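Chapter 5
Planning and Paying for a Two-Arm Packing Cell 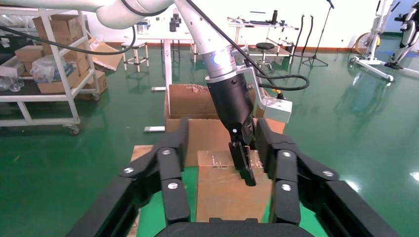 5.1 What the Price of an Arm Leaves Out

A first budget for a robot cell often has one line in it: the arm. Grippers, brackets, cables and the bench are left for later, and later they are bought in a hurry. Handling cardboard with two arms means two grippers, and they need not be the same model. Each has its own spare fingers, its own wiring and its own delivery time.

This chapter follows a purchase made by Herath, a small packing firm. The buyer, Afroza Navaratnam, asked for quotes from Felley and Getau. The Felley quote was lower, but it left out mounting parts and training. She sent both back and asked for every item on its own line — a step we return to in Section 5.2.

Floor space belongs in the plan too. Carts and box stock take up room near the arms, and people still have to walk past them.

Before reading on, write down what you would expect to pay for besides the arms. Keep the list. You will need it for the worksheet at the end of the chapter.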